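Drosto cell

The Drosto cell is a simulated robot workstation used for grasping and placing practice on a tabletop. It was built by the software group Plasel and is now maintained at the Millach laboratory. It consists of one arm on a fixed pedestal, a two-finger gripper, a wooden table and a furnished room around it. A physical cell with the same name was planned but never built, so the word "cell" in the literature always means the rendered one.

Setting up

The setup begins with the pedestal. Its position is written in the room file, and all other distances are measured from the centre of its top. The table is loaded next, and only then the objects, which are dropped from a small height and left to settle. If the objects are loaded before the table they fall to the floor and the file must be opened again. Many new users make this mistake once.

The arm is then moved through seven stored poses. In each pose the operator compares the tool point in the settings with the point between the two fingertips. A difference is usually caused by an old gripper file, where the fingers are a little shorter. The correction is made in the gripper file and not in the arm file - the arm file is shared with other cells, and a change there will move their tool points too.

The gripper has 14 settings. Most of them may stay at the values supplied by Plasel. Finger friction and closing force are the two which are adjusted often, and they should be changed one at a time. With high friction and low force a box can be lifted, but it turns slowly between the fingers during transport.

Approach check

Before a run is started, the fingertips are brought to a box at low speed and the operator looks at them from more than one viewpoint. A close view is good for judging the gap between the tips. For the angle of the wrist and the free space around the elbow, a view of the whole arm is needed.

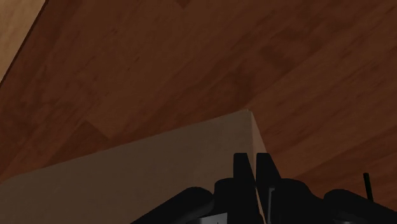

The wider view follows, with the arm, its pedestal and the table. 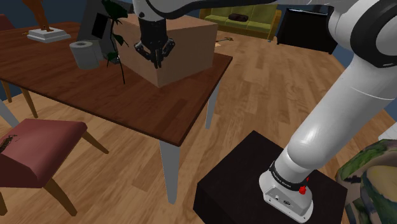

Khalaf has objected that the approach check, as written, is too trusting of the eye. In dim light, Khalaf writes, a black fingertip can be two or three millimetres inside a box and still look correct, and the contact report should be read before any picture is opened. The Millach instructions were changed in March and now ask for both.

Maintenance

A run stops by itself after 3,000 steps if the task is not finished. When many runs in a row stop this way, the usual cause is a joint limit which was narrowed for a test and not put back. The limits are printed at the top of each log.

The stored log holds 3,655 runs. Runs made with the old gripper file are kept in a separate folder and should not be mixed with the newer ones, as their tool point is different. After each update of the physics engine the seven poses are repeated, and the settling of the objects is watched again from the beginning.

See also: Gripper calibration; Tool centre point; Contact report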